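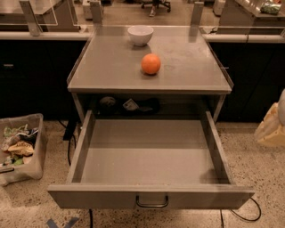 Stirurness Gray Metal Utility Cart with Drawer

Item no. 2779
Sold by Starkar, Flalldale

A metal cart with a flat top, an open compartment under it, and one big drawer under that. It is gray. We have been asked about other colors and the answer is that Stirurness makes it in gray.

The top

Flat, rectangular, matte, with a thin raised lip along the sides. The lip is low. It will stop a pencil that has decided to leave, and it will make a piece of round fruit think twice, but it won't save a bowl you have shoved with your elbow. Carry soup some other way.

The matte finish doesn't glare under ceiling lights, and it does show smudges. Ours in the showroom has plenty. Wipe it with a damp cloth and dish soap, dry it, and admire it for the short time you have. Please don't use scouring powder. Jawad Awan at our service counter has seen what scouring powder does and would like to stop seeing it.

The compartment under the top

Open at the front, no door, shaded. Good for flat things you want close by but don't want to look at: place mats, a folded apron, the lid that fits none of your pots. Small items go to the back and stay there until you move house. A few customers tape a list to the inside wall, which we thought was fussy until we tried it.

The drawer

Most people buy the cart for this part. It has tall straight sides and a flat bottom, and the drawer slides out well past the edge of the top, so you can look straight down into it and see what you own. There are no dividers. We sell a divider set (item 3261) to people who like order, and we have taken back a fair number from people who found they didn't. 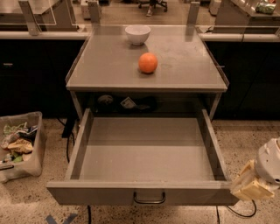 With a drawer this deep you should load the heavy things first and toward the back. Cast iron, the big mixing bowls, flour in its own tub. Towels and other light stuff can go up front. If you do it the other way and then pull the drawer all the way open, the cart's balance is your own affair, and so are your shins. Leave clear floor in front of it too. People measure the cart, find it fits in the gap by the counter, and call us on Thursday to say the drawer hits the stove.

The pull is a plain bar, bent at the ends and fixed to the middle of the drawer front. You can get a whole hand around it, including in an oven mitt. It will also hold a dish towel, though the towel will come along every time you open the drawer.

What comes in the box

The cart, in one piece. The drawer, already fitted. A sheet of instructions in which the word "drawer" is spelled two ways. No tools needed. Bowls, oranges and anything else you see on or in the cart are not included, and yes, we have had the email.

Delivery

Free inside Flalldale. Outside town we ship with Nigatu, who will bring it as far as your front door and no farther, so have a friend handy if you live upstairs. Allow 22 days. It often gets there sooner, but we have stopped promising that.

Returns

Bring it back within the month if you don't like it. Take your things out of the drawer first. Check the compartment as well, all the way to the back. We are still holding a set of measuring spoons and one very nice trivet from May.

From people who have one

"Bought it for baking pans. It now holds baking pans, batteries, birthday candles and the dog's brush. Four stars because I can't blame the cart." Latrice Zamora

"Solid. Looks like it belongs in a school cafeteria, and I mean that kindly." Daichi Chiba

"The drawer is bigger than I thought and my kitchen is smaller than I thought. Kept it anyway." Akua Dogbe

Goes with

Divider set, item 3261
Drawer liner, cut to fit, item 585

Questions about the cart go to Haruna Ikeda at the Starkar front desk, mornings only. Questions about the color have been answered.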